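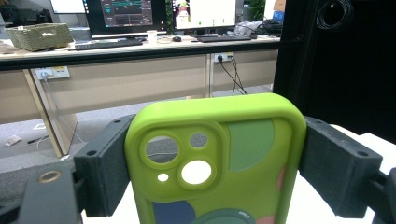
A phone case in the grip of a hand-held gripper, with the monitors up behind it. (Nighat Cheema)

I'd been in the lab maybe ten minutes before Rizwan Paracha handed me a pair of fingers and told me to go pick something up. I picked a phone case. I have strong feelings about phone cases (I've broken a lot of phones), and this one was lime green with soft blobs of color all over it, so of course I went for it!

"Good choice," he said. "The software hates those."

Paracha writes the perception code at Skultent, a small outfit whose main product is a grasp planner called Gelero. You give it camera views and it tells a gripper where to close. I figured the trouble would be with squishy stuff, or shiny stuff. But a phone case has a hole for the camera lens, and you can see right through it to the floor. So does the camera. An early version of Gelero would look at that hole, find carpet a few feet back, and decide the case was two separate things with a canyon between them.

"It wanted to put a finger in the canyon," said Areeba Tanoli, who spent most of March on that one bug. Her fix was to make the planner look for the outer rim first and worry about the holes later. She ran the new version through 1000 recorded grasps, and it chose a sensible spot in 988 of them. The other 12 are in a folder named "sigh."

I asked to see the folder. We were in there for nearly 60 minutes, and I loved every one of them. Tanoli scrubs through a bad grasp the way my uncle watches football replays, stopping and backing up and groaning at the screen. Her replay tool is called Jafri, and she wrote the first version in 5 days because she was sick of reading log files. Now everybody on the team keeps it open.

Next up is getting the planner to change its mind halfway through a squeeze, when the case starts to tilt. Paracha thinks it's a timing problem. Tanoli thinks it's the rim again, and they were still going at it when I left to find my coat.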